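**Progress report to the Wullholm Fund, Apr 19, 2024**
Project: Lurneck Student Manipulation Program, Cultdale College
Prepared by: Katherine Huanca

## Status

Work is on schedule for the July demonstration. The students have finished the arm calibration module and are now collecting teleoperated demonstrations for the table-setting task. The set stands at 1131 recorded episodes, of which 900 passed review and 373 have been labelled by step. Labelling is behind plan and has been moved to the regular class hour.

## Flower task

The vase task was added this term at the students' request. The operator grips a bunch of red tulips by the stems, brings it over the table and lowers it into a grey ribbed vase standing near the centre. The basket of play food stays on the table during these episodes so that the trained policy has to cope with clutter.

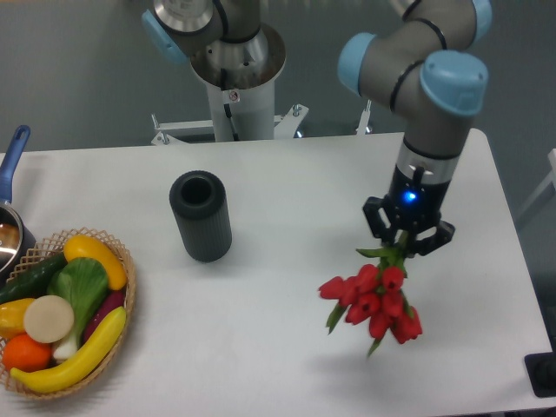 Nanami Sasaki asked whether gripping the stems higher up would make the approach more repeatable, given that the heads tend to swing when the arm stops quickly. She would also like the wrist speed capped near the vase. Both changes are being tested on a small batch before they go into the operator guide. Early episodes with the lower speed take longer but fewer are rejected in review.

The main causes of rejection remain a missed vase mouth and a late gripper opening. Students log the cause on a shared sheet, and the sheet is now used to pick which operators need more practice time.

## Equipment and spending

- Replacement finger pads were ordered through Mizuno and have arrived.
- The second workstation is installed. Training runs no longer compete with data collection.
- Storage is adequate until July at the current recording rate.
- Spending is within the approved budget. No transfer between lines is requested.

## Next period

1. Finish labelling the accepted episodes.
2. Train a first policy on the flower task and test it with the vase moved from its usual position.
3. Run 2 rehearsals of the demonstration program with student operators.

One item needs a decision from the Fund — whether the recorded data may be shared with other colleges before the final report is filed. A draft licence is attached.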